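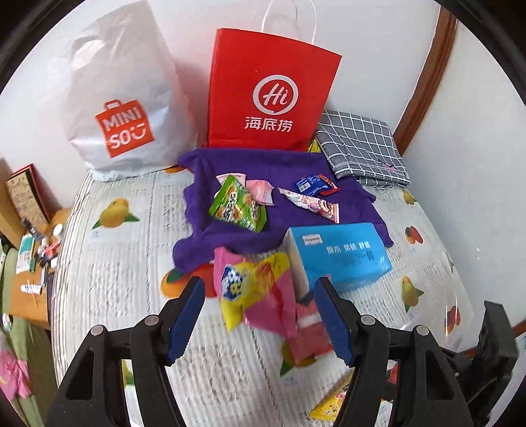 Sorting out shopping bags, snacks and spare fabric

Posted November 16, 2022 in Small Storage

Most of the bags that come into our flat get put down on the nearest flat surface, which is usually the spare bed. Snacks come out of them, a cloth or two gets added from the airing cupboard, and by the end of the week there is no room to sit. These are the tips I use to clear it. They need no special equipment and take one evening if you don't stop to eat anything.

Start on the bed

A bed is a good sorting table. It is the right height if you kneel, and soft enough that nothing rolls off. Put an old cotton cover or a spare sheet down first. Snack packets leave crumbs and the bottoms of shopping bags have been on shop floors and bus floors. A printed or ribbed cloth hides marks better than a plain one, but it also hides crumbs, so shake it out of the window afterwards whether it looks clean or not.

Stand the large bags at the back against the wall and work in the space in front of them. Keep one bag empty for rubbish.

Empty every bag completely

Turn each bag upside down and feel along the bottom fold. Receipts stick there, and so do small flat packets. I once kept a face mask sachet for a whole winter inside a bag I thought was empty.

Keep receipts for anything you might return. The rest can go. Shiny till receipts should not go in with the paper recycling in our area, so check with your own council.

Paper carriers with cord handles

The stiff paper bags you get from restaurants and gift shops are worth keeping, up to a point. A bright red Haidilao bag or similar will stand up by itself, and the cord handles are stronger than the twisted paper kind. Uses I have found:

Holding tea towels on a shelf, with the top folded down to make a cuff.
Carrying a dish to someone's house, with a folded towel under it.
Keeping wrapping paper offcuts and ribbon together.
Collecting paper recycling. When it is full, take out the cords and put the whole thing in.

To store them flat, push the base up along its crease, press the sides in, and tuck the cords inside. Cords left outside catch on everything. Keep four or five and no more. They fit behind a chest of drawers or inside the largest one.

Don't use a paper carrier for anything from the freezer. The base goes soft within ten minutes.

Large plastic bags

Thick, glossy plastic bags of the Miniso sort are good for bedding and out-of-season clothes under the bed. Wipe the inside with a barely damp cloth and leave it open overnight before you put fabric in. If there is any printing on the bag, keep it away from pale cloth in hot weather, as the ink can transfer. I learned this with a white pillowcase.

For storage, lay the bag flat, smooth the air out from the bottom towards the opening, fold it in thirds lengthways and then roll it. An elastic band round the middle holds it. Rolled bags stand upright in a shoebox and you can pull one out without disturbing the rest.

Keep plastic bags out of reach of small children, and don't put them in a low drawer if you have toddlers visiting.

Sorting snack packets

Individually wrapped snacks are the worst things to store. They come in every shape - pyramids, flat sachets, long tapered bags - and no two makers agree on a size. Trying to stack them is a waste of time. Stand them up like files instead.

I use two open plastic baskets from Lokano, the shallow type with the solid base. A shoebox does the same job. One holds savoury and one holds sweet. Pyramid packets go along the back, as they don't stand in a row with anything else, and the flat ones go in front with the crimped end upwards. Long packets can lie across the top.

Check the dates as you sort. On small packets the date is often printed on the crimp or beside the barcode, in pale ink, and a torch held sideways helps. On imported packets look at the order of the numbers. Many put the year first, and some print the date of manufacture with the shelf life given separately in months, so a date in the past does not always mean the food is out of date. If there is a sticker in English on the back, go by that.

Put anything that runs out before February at the front. I write the month on the basket with a bit of masking tape.

Opened packets

Fold the top over twice and clip it. Clothes pegs are fine. Rice crackers and seaweed go soft quickly in a damp kitchen, so put those in a jar with a proper lid. I have a Rarix jar of 800 ml, which takes one ordinary bag of crackers, and a smaller one of 400 ml for nuts. Don't mix strong flavours in one jar. Prawn gets into everything.

Folding the fabrics

While the bed is clear, fold the loose cloths. Tablecloths, scarves, throws and lengths of material all go the same way: in half lengthways, in half again, then in thirds from the short end. Smooth each layer with your forearm before making the next fold. Put the folded edge facing outwards on the shelf. It looks tidier and you can take one from the pile without unfolding its neighbour.

Checked and gridded cloth is the easiest to fold straight, as you can line up the pattern. Slippery or crumpled fabric is better rolled. Deep colours such as purple should be kept apart from pale cloth until they have been washed a few times. Dab a hidden corner with a damp white tissue, and if colour comes off, wash it alone.

If a cloth has a small mark on it, deal with it before it goes away. A mark left folded in the dark for months is much harder to shift. Cold water first, then a drop of washing-up liquid rubbed in with a finger, then a normal wash.

A box for the bags

Everything I keep in the way of bags now goes in one cardboard box from Dedau, 300 mm deep, on the wardrobe floor. Paper ones stand at the left, rolled plastic at the right. When the box is full, some have to go before any more come in.

Large plastic bags can go to the soft plastics point at the supermarket if they are clean. Check the label on snack wrappers, as some collection points take the foil-lined kind and some don't.

Last jobs before bed

Take the cover off by its four corners, carry it to the window and shake it. Run a lint roller over the mattress cover if there were open packets. Wash the cover with the tea towels at 40 degrees.

Next post: the drawer under the oven.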